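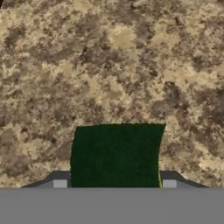

Dark green on mottled tan and brown. Computer render.

Home News Seeds Reports Contact

Treltmont Seed Library: progress report to the Hiebert Fund

29 Apr 2019
By the project worker, Treltmont Seed Library

Hello again, and thank you for being so patient over the last report, which I know was more of a list than a report. I've tried to do this one properly.

The big news first: the seed library is open! We have the old reading alcove at the Ditembridge branch, with the drawers you paid for, and people are borrowing from it. The idea is the same as it was in the bid. You take a packet home in spring, grow it, let a few plants go to seed, and bring some back in the autumn. We have packeted 2,962 envelopes so far, nearly all of them at one long table over the winter with the radio on, and I can now fold a seed envelope without looking at it (my partner finds them in coat pockets).

We said in the bid that we would start with 20 varieties and we did, although the list has changed a bit. The two squashes came off. Squashes cross with anything nearby and it seemed unkind to give beginners something that might come back next year as a sort of bitter football. In their place we put a second climbing French bean and a land cress, which grows in more or less anything, including the crack beside our bin store. Beans are far and away the favourite. Lettuce goes steadily, tomatoes went mad for a fortnight and then stopped, and the parsnips have hardly moved at all. I love a parsnip, so I'm taking that personally.

Workshops have gone better than I dared hope. We promised six and have run 7, the extra one being a repeat of the bean morning for people who couldn't get into the first. The wet-seed session, where you learn to ferment tomato pulp in a jar, was the smelliest thing ever to happen in that library and also got the warmest feedback forms. The one that didn't work was the evening talk on record keeping. Hardly anyone came, and those who did wanted to talk about slugs — so we talked about slugs. I'd like to drop that talk and fold the record keeping into the other sessions, a few minutes at a time, if you're happy for me to move that bit of the budget across.

Now for the things that are behind. The growing guides are late. I thought I could write them in the evenings and I was wrong, and then the first proof came back from Drandano with the sowing months all shifted along by one, which would have had people putting out tender beans in frost. They've put it right without charging us and the corrected sheets should be with us soon. In the meantime I've been handing out a photocopied page, which does the job but looks like something from a school newsletter.

Schools are the other one. We hoped to have two signed up by now and we have one. It's a lovely one, mind you! They've given over a strip along the playground fence to peas and broad beans, and the reception class has named every single plant. The second school is keen but has changed heads, and I've been asked to try again next term. I don't think it's lost.

Money: we're close to plan. Envelopes and printing have cost a little less than I allowed, room hire a little more, and the drawers came in on the quote. There's a sheet with the figures attached to the email. The one item I'd like you to look at is the cold storage. Our reserve seed is living in a borrowed fridge in the staff kitchen, next to the milk, and every time somebody makes tea the door gets opened. A small second-hand fridge of our own would cost around £100, and I think the underspend on printing would cover it. Please tell me if that needs a form.

Membership has spread further than Ditembridge itself, and we've had people over on the bus from villages I'd never thought to leaflet. A few have asked for a box of their own, perhaps in a shop or a surgery waiting room. I've said not yet. I'd rather see what comes back in the autumn before we start sending drawers all over the place, and I don't know how much will come back. Other seed libraries I've spoken to say the first year is thin, so please don't be alarmed if ours is too.

Between now and the next report I'll be finishing the guides, running the bean-saving day, chasing the second school and sorting out a returns form that fits on one side of an envelope. The open morning is on the calendar for you as well, and you'd be very welcome — come hungry, there will be cake.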